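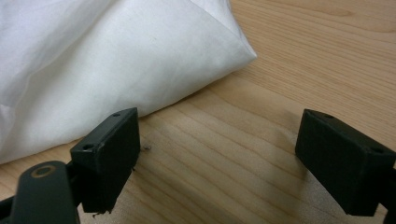 Fiorella Caruso

OK, a thread on what we've been up to at Standville, because people keep asking me why my whole March went to white cloth.

The problem: grippers love boxes. Soft stuff is a pain. Push on it and it sags, pinch it in the wrong spot and you get a handful of nothing.

Our bet was corners. Find a corner that sticks out, come at it from the side, close, lift. We call the method Rulteo (Lino Negri picked the name and won't say what it means).

We teach it with a hand-held gripper. You do the grab yourself, the camera on the tool watches, and the policy learns from that. No robot arm needed until test day!

My favorite moment to look at is right before the grab — jaws open over the table, cloth a little way off, corner pointing out past the folds. All the deciding happens there.

So, results. On corners that stand up off the table, 95 percent of grabs held through the lift. I made Raffaele rerun it on a second table before I believed him.

Flat corners are a different story. White on pale wood is fine, the edge is easy to find, but with no gap under the cloth the fingers just shove it along. We tried 4 approach angles and 2 of them helped a bit.

Next up is a tiny nudge before the pinch, to make the cloth buckle. Annunziata has a version running — it's slow, and I kind of love watching it.

Write-up is coming once Arturo finishes the plots. Send me your worst fabrics in the meantime, I mean it!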